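Screwdrivers, and how a skinny stick beats your fingers

My nan lived in Illavside and had a drawer in her kitchen that nobody my size was allowed to open. Naturally I opened it. It had string in it, dead batteries, a tape measure that bit me, and one screwdriver that she used for absolutely everything, including paint tins (please don't do that, it wrecks the tip). I have loved screwdrivers ever since and I'm going to tell you how they work.

You need to know about screws first. Get a piece of paper and cut it into a triangle with one long sloping side. It looks like a ramp for a skateboard, right? Now start at the tall end and roll the paper around a pencil. The slope winds round and round and makes a spiral. A screw is exactly the same idea, a ramp wrapped around a pole! Every time you turn it, the timber rides a little way along the ramp, and the screw goes a little way in.

Ramps are easier than ladders when you're pushing something heavy, but you have to travel further. Screws make the same deal with you. You do lots and lots of easy turning, and you get a small amount of very strong squeezing at the other end. When I put together my bookshelf I gave one long screw 15 full turns, and my wrist knew all about it.
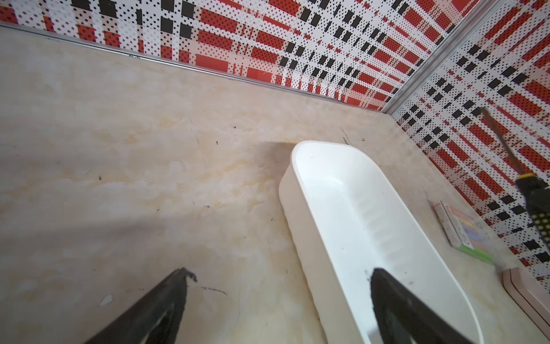

Why can't you just turn a screw with your fingers?

The head of a screw is too small to give you a good grip, and your fingers slip before you can twist hard enough. A screwdriver fits into the slot or the cross in the head and gives you a much fatter thing to hold.

And fatter matters more than you'd think. Try it with a friend and a broom handle, or a wooden spoon with a nice big round end. One of you holds the fat end, the other holds the thin end, and you twist opposite ways. The person with the fat end has a big head start, even if they're the littler one. My neighbour Shinji Okabe is 70 and he beat me at this with two fingers and a thumb. I was holding the thin end, I should add.

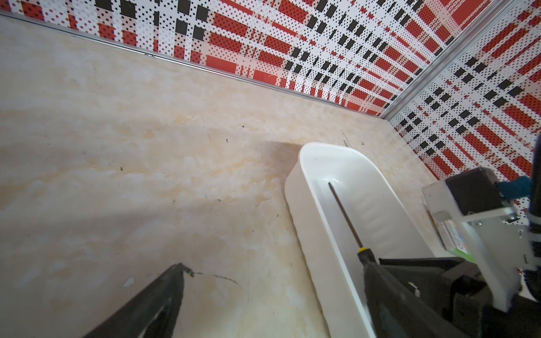

Handles come in all sorts of shapes, and I always look at the handle before I look at the tip. A good one fills up your palm and doesn't spin round when your hands get sweaty. Bright colours are handy as well, for people like me who put a tool down and lose it 7 seconds later. Look at the screwdriver lying in the white tray, with its yellow and black handle and that long thin shaft. I can spot a bit of yellow from right across a room. A tray is a smart place for it too – round things love to roll off benches, and the sides of a tray stop them.

Now for the tips. A flat tip looks like a tiny chisel and fits a screw with one straight slot. A cross tip fits a screw with a plus sign on top. There are square ones and star ones as well, and my favourite thing is to go around the house working out which is which. Door hinges are a good place to start. So are the backs of toys, where the batteries go.

Whatever shape you've got, the size has to match. If the tip is too small it wobbles about and chews up the screw head, and then you've got a screw that won't come out for anybody.

Then there's the shaft, the long bit in the middle.

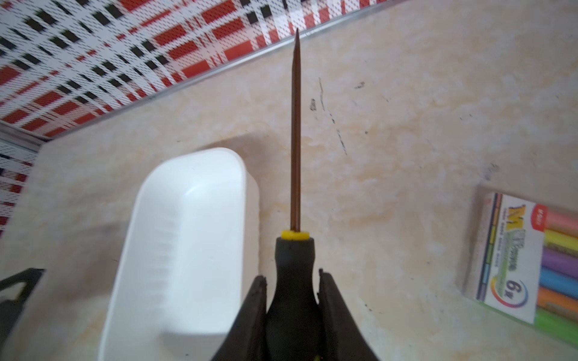 It can be stubby or it can be very long, and mostly that's about reaching. A screw at the bottom of a deep hole needs a long shaft. A screw under a low shelf needs a short one, or your handle bangs into the floor. I've got one with a shaft 200 millimetres long, and I use it for a single screw on the back of my washing machine.

Which way do you turn it? Most screws go in when you turn clockwise, the way the hands go on a clock, and come out the other way. I still say "righty tighty, lefty loosey" under my breath, every time.

Have a go with a grown-up and a soft bit of pine. Ask them to make a small starter hole, push down firmly, keep the screwdriver straight, and keep your other hand well away from the tip. Leave anything with a power cord alone!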